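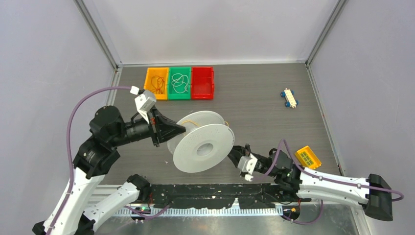 双臂工位点检表(理线单元)
工位:Mellor 间 单元3
填表:Wayne Lambert
月份:2月,上午开机前做,写得急,看不清的来问我

一、断电部分
1. 围挡铝型材立柱,角件螺丝——合格。左后角那颗上次补过胶,没松。
2. 桌面固定——合格。木纹面擦过,划痕不影响。
3. 前沿黑色安装导轨——合格,但是白色碎屑又有了,吸一遍再开。别用气枪吹,会吹进关节缝里。
4. 右臂底座支架——复紧,扭矩按 Drustodden 那张卡,不要凭手感。
5. 两臂紫色线缆——外皮无破损。左臂拱起那段偏高,腕部转到头会不会拽到,待查。扎带先不剪。

二、上电部分
6. 指示灯——左绿右橙,跟上次记录一至。
7. 回零——左臂一次过。右臂第一次报 1016,重启后正常。再报就停机,不要连着清。
8. 急停——两个都拍了,都断。复位要等 15 秒,有人等不及,不行。
9. 夹爪开合——空载正常。左爪夹线盘中间轮毂,抬起停住,没滑。右爪靠近盘边的时候慢速,速度不准改。

三、夹爪与料盒
10. 指尖贴合——细线夹得住。黄线走一遍,看指缝中间有没有漏光。

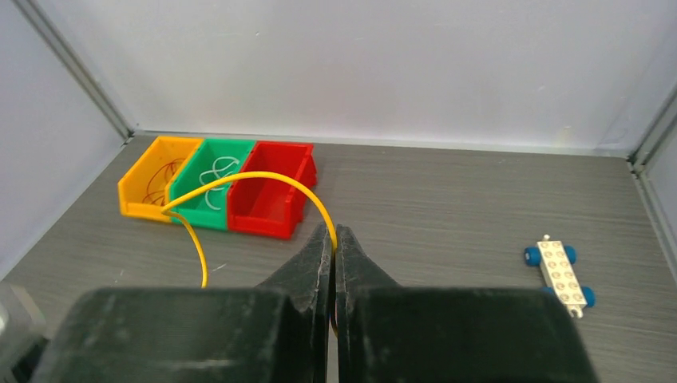
左指内侧面有磨损,发白,还能用,下个月换。备件号 674,Lusta 那边订,库里只剩一付。换完必须重新标零点,上回忘了,抓偏一整天。
11. 料盒位置——黄、绿、红从左到右,挨紧,离后板留一点距离。位置动了就重新示教,不要用手推回去凑合。
12. 料盒内容——黄盒棕红细绳,绿盒白绳,红盒空着。跟任务单对,对上了。
13. 腕部相机——镜头擦过,画面里指尖要在下方正中。OK。
14. 围板——后板右下有块发黄的污渍,擦不掉就算了,记下来,别用酒精硬搓。
15. 玩具车、积木件——放右侧,跟料盒拉开。每轮开始前按单子摆。

四、遗留
- 左臂线缆拱高,Tatness 的人来的时候一起看。
- 右臂 1016,日志已导出,放共享盘了。
- 导轨碎屑从哪来的还没找到,怀疑梳齿条那边磨的,没证据。
- 第4项扭矩卡塑封破了,重打一张。

结论:可以开机,右臂限速,指尖下月换。换班的人先看遗留再签字。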